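How to put a new bag in the bedroom trash bin

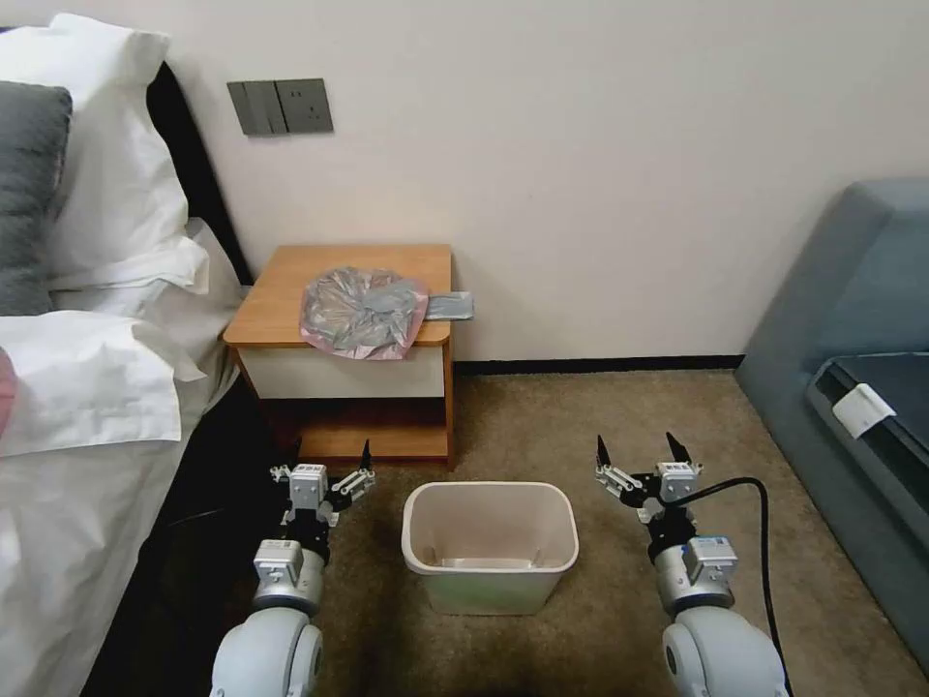
Bedroom > Small daily tasks

A small bin beside the nightstand is easy to forget when you clean the room. I change the bag in mine in the evening, before I make the bed. It takes me 2 minutes.

1. Check that the bin is empty. Small things like hair pins often stay in the corners. Wipe the inside with a damp cloth and let it dry.

2. Take the new bag and open it fully. If it was crumpled in a drawer, first make it flat with your hand on top of the nightstand.

3. Hold the bag by the opening and move it once through the air, so it fills.

4. Push the bottom of the bag down into all 4 corners of the bin. A rectangular bin needs more patience here than a round one.

5. Fold the edge of the bag over the rim. If the bag is too wide, make a small knot at one side.

6. Put the bin back in front of the nightstand, where you can reach it from the bed.

A thin bag is enough for tissues and paper. For anything wet I use two bags, one inside the other, and the carpet stays clean.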